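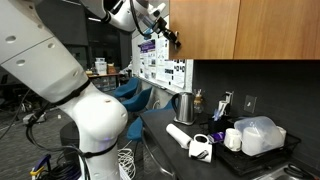
Product Review: Marnov Countertop Dish Rack, Black, Single Level
Shared Kitchens and Break Rooms Series

Summary

The Marnov single-level dish rack is a sturdy, plain drying rack suited to small shared kitchens where counter space is limited and the same few mugs are washed many times a day. It performed well over a 90-day review period. Its main weaknesses are a shallow drip tray and a utensil holder that tips when loaded on one side. The review office recommends it for break rooms serving up to 10 regular users. Larger groups should consider the two-level Staltar rack, which was reviewed separately.

Background

The office receives frequent requests for advice on furnishing small staff kitchens. Most of these rooms have one sink, one run of counter and one or two upper cabinets, and the counter must hold a kettle, paper towels, clean dishes, dishes waiting to be put away, and whatever staff members have left there since the morning. A dish rack in such a room is in use all day. Racks designed for a household, which are filled after dinner and emptied before breakfast, often do poorly under these conditions.

The Marnov rack was purchased at the regular retail price and placed in a working staff kitchen. No sample was accepted from the manufacturer. Staff members were told that the rack was under review but were given no instructions on how to load it.

Construction

The rack is supplied in three parts: the frame, the drip tray and a clip-on utensil holder. Assembly requires no tools. The finish is an even matte black that did not chip during the review, although two small scratches appeared on the front rail where mugs are set down most often. The feet are soft and held their position on a smooth counter. They leave faint marks on light surfaces, which wipe off with a damp cloth. On a black counter the marks were not noticeable.

The wires are spaced for plates. Standard mugs sit securely when placed upside down over the side prongs, and less securely when placed on the base, where a narrow mug may lean against its neighbor. Large food containers present more difficulty. A deep container will fit only on its side, and in that position it takes up the space of four or five plates. This is a common fault in racks of this size and should not be counted heavily against the Marnov.

Daily use

In the first month the rack was overfilled on most afternoons. Staff members who found it full set their mugs and containers directly on the counter, where they remained overnight. In the second month a small sign was posted asking users to empty the rack before adding to it. Compliance improved for a short time and then declined. The office concludes that the rack's capacity is adequate for the stated number of users only if dishes are put away at least twice a day.

The drip tray slides out toward the front. It is shallow and must be emptied daily. When it is full, water spills at the rear corner as the tray is pulled forward, and the user may not see the spill behind the rack. A tray with a raised back edge would correct this problem at little cost.

Placement

The position of the rack affected its usefulness more than any feature of its design. Three recommendations follow from the review period.

The rack should stand directly beside the sink, with the drip tray opening toward the user. In any other position, water is carried across the counter.

The kettle should be kept at the back of the counter, near the outlet and well away from the rack. Users reaching over a full rack for a hot kettle reported discomfort, and the cord should not cross the drip tray.

Clean mugs should be stored in the upper cabinet closest to the rack. Where the walk from rack to cabinet was more than a step or two, the mugs were left in the rack.

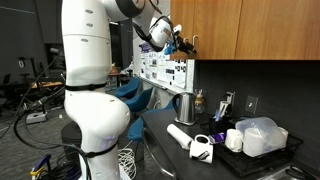
Bhuiyan wrote in response to a draft of this section that the placement advice assumes a cabinet with free shelf space, and that many staff kitchens have none. In that case, the response continued, the rack becomes permanent storage, and a buyer would do better to clear one shelf before spending money on any rack at all.

The office accepts this comment. Before purchase, the cabinet nearest the sink should be emptied, unclaimed items removed, and one full shelf assigned to mugs and cups. Handles and hinges should be checked at the same time, as a door that is hard to open discourages people from putting dishes away.

Cleaning and care

The frame may be washed by hand in warm, soapy water. Mineral deposits formed on the lower wires after six weeks and were removed with diluted white vinegar. The utensil holder has slots in its base that collect residue and should be scrubbed weekly with a narrow brush. The brush should be kept in its own jar or cup at the back of the counter and away from eating utensils.

Comparison

The Zirnska folding rack was used in the same kitchen for a shorter period. It is lighter, stores flat and costs less. Its hinges loosened under daily loading, and it slid when mugs were placed at one end. It remains a reasonable choice for a kitchen used only at lunch. The Marnov is the better product for continuous use.

Ratings

Stability: Very good
Capacity: Fair
Drainage: Fair
Ease of cleaning: Good
Finish: Very good
Overall: Good, recommended with the conditions stated above

Ordering information

The rack is listed in the supply catalog as item 304. Replacement drip trays are sold separately as item 981. The utensil holder is not available as a separate part. Kitchens that already own the earlier Marnov frame should note that the current tray does not fit it.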